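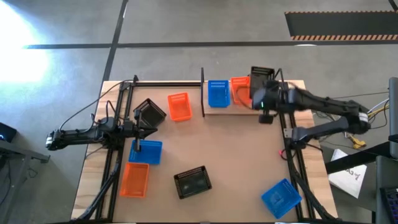

4.2 Tarefa e protocolo de coleta

A tarefa de classificação de cestos foi definida para avaliar se uma política bimanual treinada por imitação consegue associar objetos de mesma geometria a destinos distintos apenas pela cor. Cada episódio parte de uma disposição aleatória de cestos plásticos sobre a bancada e termina quando todos foram levados à prateleira do fundo, cada qual junto ao de referência da mesma cor. Os cestos de referência, um azul, um laranja e um preto, ocupam a prateleira elevada (Figura 3), e os demais são distribuídos na superfície de trabalho com orientação livre, inclusive em diagonal em relação aos trilhos. Os dois braços são montados em trilhos laterais opostos, de modo que os volumes de trabalho se sobrepõem na faixa central e junto à prateleira. Essa sobreposição permite que ambos alcancem os mesmos cestos, mas exige que a política resolva a precedência de acesso sem sinal explícito de coordenação.

Figura 3. Célula Koppel durante um episódio da tarefa de classificação de cestos por cor.

As demonstrações foram obtidas por teleoperação com a interface Skerdale. Foram registrados mais de 1.000 episódios, dos quais 500 compõem o conjunto de treinamento Guvbridge-C. Descartaram-se os episódios com perda de sincronismo entre os fluxos de vídeo, com colisão entre os braços ou com intervenção manual do operador na bancada. A seleção foi encerrada ao se atingir o tamanho previsto, sem reponderação por cor.

As observações combinam uma vista externa fixa e as vistas de punho. A primeira fornece o estado global da bancada; as segundas são relevantes sobretudo na fase de aproximação, em que a borda do cesto precisa ser localizada entre os dedos da garra.
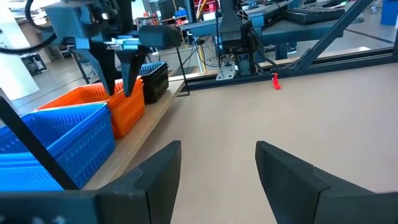 Todas as imagens são redimensionadas para a mesma resolução e codificadas por redes com pesos independentes para cada vista. Os vetores resultantes são concatenados às posições articulares e à abertura das garras. A política Parnavano prediz blocos de 17 ações consecutivas, executados em malha aberta até a predição seguinte. Blocos mais longos reduziram as oscilações no transporte, porém aumentaram o erro de posicionamento na prateleira, onde a folga entre cestos vizinhos é pequena.

Um episódio de avaliação é considerado bem-sucedido se cada cesto estiver apoiado na prateleira ou encaixado no de referência correspondente, sem deslocar os vizinhos para fora do apoio. Cestos soltos na posição correta, mas tombados, contam como falha parcial e são relatados em separado. A falha mais frequente nos ensaios preliminares foi a preensão simultânea do mesmo cesto pelos dois braços. Confusões entre laranja e azul não foram observadas; as trocas restantes envolveram o cesto preto, cujo contraste com as garras, também escuras, é baixo nas vistas de punho. O efeito da remoção dessas vistas é analisado na Seção 5.1.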